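Pernadley Lounge Chair, Model 1165
Seating for waiting areas, reading rooms and residence halls
Manufactured by Clorkier Contract Furniture

Overview

The Pernadley Lounge Chair is intended for public and shared interiors where seating is in use for most of the day. It has a wooden frame, a removable seat cushion and a matching back cushion. The chair is supplied with or without arms, and both versions may be placed side by side in a row or used alone.

Model 1165 replaces the earlier Vullska chair. Cushions made for the Vullska do not fit the present frame and should not be ordered as spare parts for it.

Cushions and covers

Seat and back cushions are held in place by straps that pass under the frame and fasten at the rear. Covers close with a zipper along the back edge and can be taken off without tools. White is the standard color. Gray, dark green and rust are available to order – please allow additional time for these in July, when the sewing department works a reduced schedule.

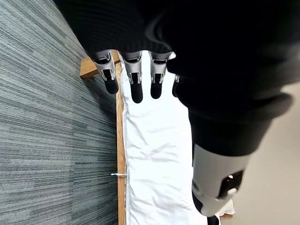

Cushion in white fabric, with wooden frame.

Covers should be washed in cold water with a mild detergent and laid flat to dry. Do not use bleach or fabric softener, and do not iron directly over the zipper. Replacement covers are sold individually or in sets. Customers who expect frequent laundering may wish to order a second set with the original purchase, so that the color matches throughout a room.

Frame

All frames are finished at our Chege workshop in clear or walnut-tone lacquer. The chair arrives with the legs detached. Four bolts and a hex key are packed in a cloth bag taped to the underside of the seat rails. Tighten the bolts by hand first, set the chair on a level floor, and then complete the tightening with the key. Bolts should be checked again after the first month of use.

Felt glides are fitted as standard. Plastic glides for carpeted floors may be requested at no charge.

Specifications

Model number: 1165
Maximum load: 242 lb
Seat cushion: removable, reversible
Cover: removable, machine washable
Assembly: legs only
Frame warranty: 5 years
Cushion and cover warranty: one year

Ordering

Orders are accepted from schools, libraries, clinics and other organizations, as well as from private customers. Fabric and lacquer samples are mailed on request and need not be returned. Orders with a total above $3000 ship free of charge to one address.

Quotations and samples: Rosaura Puma, Contract Sales
Spare parts and warranty claims: Elvira Arboleda, Customer Service

Please have the model number ready when contacting either office. It is printed on the label under the front seat rail.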